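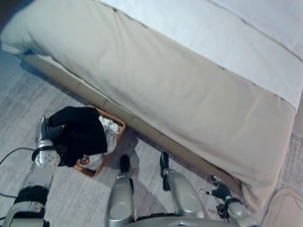 Laundry pickup beside the bed, head camera view. Black garment in the left hand, right hand empty.

Thread: Mutthorpe home package, tidy-up module. Worth the subscription?

c_ellwood
Posted 15/08/2023

I have had the Mutthorpe package on trial since May, running on a leased biped. The still above is from the bedroom routine. The task is clothes into a small basket on the carpet in front of the bed base. The trial ends soon and I need to decide whether to keep the tidy-up module or drop back to the base plan.

Numbers from my log. 80 attempts at single garments, 22 failures. I count a failure as anything where I had to step in, including a garment left hanging over the rim. Light cloth on light carpet is worse than dark cloth. Grip force is at default and I have not touched the hand settings.

Has anyone compared this with the Kadrić package on similar hardware?

tindall_s
Does the 22 include timeouts? The module gives up on a pick without raising a fault, and the built-in report leaves those out. My report looked a lot better than my own notes did.

c_ellwood
Included. I logged by hand and ignored the report.

Ottilie O.
I ran Kadrić for a season. It is better at finding the edge of a garment and slower at everything after that. It also wants the basket in a fixed spot, marked during setup. Move the basket and it stops and asks. Mutthorpe will at least look for it.

One thing on your still: the garment is over the left edge of the basket and partly draped outside the rim. If the hand opens there, I would expect some of it to stay outside. There is a release offset in the placement menu. The default is too small for a basket that size. Raise it by 2 cm and run the test again before you judge the module.

lbirkett
I don't agree that this is a settings problem. The right hand is sitting open by the bed while the left does all the work. For loose clothing you want one hand to carry and the other to gather the hem. The module is sold as two-handed and mine has never used both hands on a garment. Paying extra for that makes no sense to me.

Ottilie O.
Two-handed handling is listed for sheets and towels. Garments are single-hand in the current release. Check the task table in the manual.

lbirkett
The product page says "two-handed laundry handling" with no footnote. I bought from the product page.

tindall_s
Both of you are right, which doesn't help Callum much. The page should be fixed. The offset is still worth changing.

Callum, what have you got under the cloth on the left hand? Is it the Skedemau sleeve or something of your own? I can see fabric around part of it but not how it is held on.

c_ellwood
Not Skedemau. Cotton, cut to fit. I have no data with and without, so I won't claim it does anything for grip.

hasl_t
Support at Mimis (our reseller) told me to keep cables out of the walking area before running any floor task. You have a black one curving across the carpet by the left arm. I'd route that along the wall.

c_ellwood
Noted. Will move it.

Offset raised as suggested. I ran 8 more with dark garments only, all in the basket with nothing over the rim. Too few to mean much, and dark was the easy case anyway. White items next.

lbirkett
Post the white ones before you renew. I dropped to the base plan and put the basket away myself.

Ottilie O.
Please keep the bed cover in the same position between runs too. Mine once took hold of the hanging edge and treated it as a garment.

c_ellwood
Will do. Same basket, same spot, cover left as it is.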